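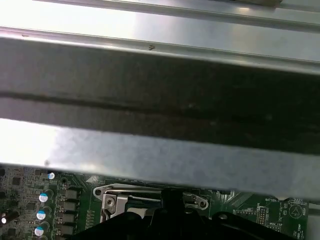

Home | Diary | Garden | About me | Write to me

23/06/2026

I meant to go straight to bed tonight, but I am too wound up, so you get a diary entry instead, and it will probably be a long one because I haven't written properly in ages and I have a pot of tea beside me.

The robotics club stayed late again. We are getting ready for the Calholm Open Bench in August, where the teams have to have their arm do a set of repair jobs on an old desktop computer, and where (I say this with love) we came very nearly last the previous time. So this year we got ourselves an early start, and a stack of old computers from the Ardale recycling depot, and the kids have had the side panels off all of them by now. I do enjoy seeing them lean over an open case! Half of them had never looked inside a computer before they joined. Now they talk about chokes and capacitors as if they'd grown up with them, and they can get quite heated about it.

Tonight's job was the approach to the processor socket. You would think going in and touching a little metal lever would be the easy bit, and I thought so too until I tried to write down what the arm has to do. It has to come in under the edge of the case without scraping, stay off the capacitors, which stand up in a row like little cans right next door, and get its finger over near the bracket while the camera on the wrist still has something useful to look at. The trouble is that the gripper is a big chunky black thing, and the closer it gets to the socket, the more of the socket it hides. Keegan Nguyen, who is fifteen and has the patience of a heron, worked on that one question for the whole first hour. His idea is to stop using the socket itself for lining up and use the printing on the board. There's a lot of it out to the right of the socket, and the word BATTERY is nice and clear in white letters, and there's BEEP with its little warning triangle, and HDD_TEMP running up the side. If the program finds those, he says, it knows where the socket must be, even with the gripper sitting on top of it. I thought that was lovely. I told him so, and he went pink and asked if there were any pretzels left.

Nyokabi Tanui was in charge of the picture log this evening, and she is collecting the wrist camera shots for training. We are up to 336 good ones, and the target we set ourselves is 700, so we're not quite halfway, and she let everyone know it, loudly. She is very strict about what counts as good. A lot of the older ones went in the bin because the light off the bare metal was too strong on one side and the board came out dim underneath. We talked about moving the lamp, and then about taping tracing paper over it, and then we got on to whether the judges at Calholm will have skylights, and I'm afraid twenty minutes went by that way. Nyokabi's view is that we should keep some of the glary ones after all, so the program gets used to them. I'm coming around to it. I'd like to ask the Lindetti team what they do, as they always seem so calm, but I suspect they'd be too polite to tell me.

We managed 3 full practice runs before pack-up. The first one stopped short, the second wandered off toward the pin header and I hit the stop button myself, and the third one came in so gently that the whole room held its breath. There was cheering. I may have done some of it.

Things to remember for next time: bring the long screwdriver back, ask the Boersma shop whether the spare finger pads have come in, print the new rule sheet, and find out who has the blue extension cord. Also more pretzels. I promised to read through Keegan's code before then as well, and I will, though he writes faster than I can read these days.

The tea has gone cold and the cat is on my notes. Goodnight, all.

Print this entry | E-mail this entry to a friend

Comments

Maureen: Oh, I enjoyed this one. My grandson has been asking about a club like yours. Do they take eleven-year-olds?

Tobias R.: Tracing paper works, but baking parchment is better and doesn't yellow. Keep it well back from the bulb, please!

Maureen: Also I think the blue cord is in your hall closet. You lent it to me at Easter and I put it back there.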